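How Sushi Rolls Are Made and Cut

Sushi is a food from Japan. Many people think the word means raw fish, but it is really about the rice. Sushi rice is cooked and then mixed with vinegar, a little sugar and a little salt. Anything made with that rice can be called sushi, even if there is no fish in it at all.

There are lots of kinds. Some are small blocks of rice with a slice of something on top. Some are cones that you hold in your hand like an ice cream. The kind most children see first is the roll, which is called maki in Japanese. This page is about rolls, and mostly about how a long roll becomes a row of small round pieces.

What is inside a roll?

A roll has three parts.

The outside is usually a sheet of nori. Nori is seaweed that has been chopped up, spread out thinly and dried, a bit like making paper. It is very dark green, so dark that it can look black until you hold it up to a window. Dry nori is crisp and snaps when you bend it. Once it touches damp rice it goes soft and a little chewy.

Next comes the rice. The grains are short and fat, and they stick to each other when they are cooked. Long, thin grains would fall apart.

In the middle is the filling. It might be cucumber, carrot, avocado, egg, salmon, tuna or crab. A thin roll often has one filling. A fat roll can have several, and when it is cut you see all the colours together in the centre.

How is it rolled?

The cook puts a bamboo mat on the worktop and lays a sheet of nori on it. Rice goes over most of the sheet, and a strip is left bare along the far side. The filling is placed in a line across the rice. Then the cook lifts the near edge of the mat and rolls it away, pressing gently all the way along. The bare strip of nori sticks down and closes the roll.

Some cooks press the roll into a square shape with the mat before they take it away. Square rolls sit flat on a plate and do not wander off when you carry them.

Why does it need a good knife?

A sushi roll is hard to cut neatly. The nori is tough, the rice is sticky and the filling is soft. If you push straight down with a blunt knife, the roll squashes and the filling comes out of the ends.

Aurelio Pastor has worked in the kitchen at Olivares for 18 years, and he cuts rolls most days. He wipes his knife with a damp cloth before he starts and again after every cut or two. The water stops the rice sticking to the blade. He pulls the knife towards him in one long stroke and lets the sharp edge do the work.

"When I was learning, I pushed too hard," he told us. "All my rolls came out flat. My teacher made me eat them for lunch."

He cuts each roll in half first. Then he puts the two halves side by side and cuts them both together. Doing it this way means the pieces come out the same size, and it saves time too.

Sushi knives are some of the sharpest knives in any kitchen. They are for grown-ups. If you are making sushi at home, you can wash the cucumber, spread the rice and do the rolling, and a grown-up can do the cutting.

Can a machine do it?

Yes. A busy restaurant or a sandwich factory may need hundreds of rolls in a day, and many of them use machines. One kind of machine spreads the rice. Another kind rolls it up. A cutting machine has a place for the roll to lie and a row of blades that come through it at the same moment. All the pieces are the same width, which is useful when they have to fit in a box.

Bonifacio Calvo looks after the machines at Karnen, where boxed lunches are packed. The blades are taken out and cleaned many times in a day, he says, and the first roll each morning is always checked by a person. If the rice is too warm, the cuts go ragged, and they have to wait for it to cool.

Many restaurants still like to cut by hand. A cook can see that one roll is softer than the last and go more slowly.

Words to know

Maki: sushi that is rolled up.
Nori: dried sheets of seaweed.
Makisu: the bamboo mat used for rolling.
Wasabi: a green paste with a very strong taste. Try a tiny bit first.
Gari: thin slices of pickled ginger, eaten between one kind of sushi and the next.

Playing sushi shop

You can learn quite a lot about cutting and serving with toy food. You need something to be the roll, something to be the knife, a plate, and somebody to be the customer. If you haven't got a toy roll, make one from a strip of dark green felt wound round a piece of sponge. Ask a grown-up to cut the sponge first.

1. Make a menu. Fold a piece of card in half and write the names of your rolls inside. Draw what the middle of each one looks like. Choose prices that are easy to add up.

2. Take an order. Write it down so you don't forget. Say it back to the customer.

3. Get the worktop ready. Clear a space, and put the plate where you can reach it. Real cooks do this before they touch any food.

4. Cut the roll. Put it down so that it lies straight. Hold the toy knife by its handle and lay the blade across the roll. Toy rolls often have pale lines to show where one slice stops and the next begins, like the green one lying across the white sushi machine, which has buttons down the side for pretend cooks to press.
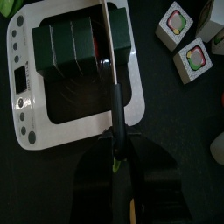 5. Serve it. Put the slices on the plate with the cut side facing up, so the customer can see the filling. Add a bit of pink paper for the ginger.

6. Clear away. Put the roll back together, count up the money and wipe the table. Then swap over and let somebody else be the cook.

Page last checked 15/06/2019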